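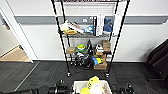

The wire shelf, as of this morning. Wheels and all.

So I have been putting this post off because it means admitting the shelf is still not done. If you've been reading since November you'll remember I said it would take me one evening. One! I had a mug of tea and a podcast lined up and everything, and I got as far as taking things off and putting most of them back in a different order.

A few of you asked why I went with wire in the first place. Mostly because it was going cheap. Myung-ja Gil from my old office was moving to a smaller place and wanted it gone, and I had the car that day, and by suppertime it was standing in my room with the tag still on the post. I keep meaning to snip that tag. I walk past it every single day with scissors in the other room.

What I like about it: you can see through it, so it doesn't make that side of the room feel heavy, and the black looks sharp on a white wall. And the casters! I didn't think I'd care about casters, but being able to pull the whole thing out to vacuum the carpet is a treat (the carpet is dark gray with big squares, and it hides everything until the sun comes in, and then it hides nothing). What I don't like is that small things tip on wire. Bottles are the worst. There's a blue and white one on the middle shelf lying on its side, and I've given up standing it back up.

My plan, such as it is, was that the middle shelf would be for stuff I reach for and the lower one for stuff I don't. The middle is sort of there. The tall boxes stand together in the center and the bags and soft things go to the sides. I did try one of those fabric drawers from Pistlow for a week, but it sagged between the wires and I sent it back.

The lower shelf is another story. I love a small cardboard box, that's my whole problem. I keep them because they're good boxes, and then I need somewhere to keep the boxes, and that somewhere is now the right side of the lower shelf. Gerrit Dlamini (hi Gerrit) told me to flatten every one of them and see if I missed any. I said I would think about it – I'm still thinking.

And then the cables, down at the bottom. I know, I know. I had them in nice loops with little ties at one point, and I wrote 308 words about it on here, very pleased with myself. They did not stay in loops. My new idea is one pouch per gadget with a label on it, and anything that doesn't match a gadget goes to the recycling drop-off at Flilard. I have bought the pouches. I haven't opened the pouches.

The white plastic bin is my one real success, so let me brag a little. It's the "deal with it later" bin, and the rule is that when it's full I have to sit on the floor and go through it before anything else can go in. I've emptied it 2 times so far, which for me is a record. I'd get another, except I suspect a second bin would only mean twice as much later.

Next up are the cables, then the boxes (Gerrit, stop), then maybe something flat to line the shelves so things quit tipping. I've been looking at the clear liners from Jenilen, but they only come in a set of 2 and I can't tell if they'd fit between the posts. If anyone has them on a shelf like mine, leave me a comment and tell me whether they slide around. Also whether you can cut them with ordinary scissors, as those are the only kind I've got.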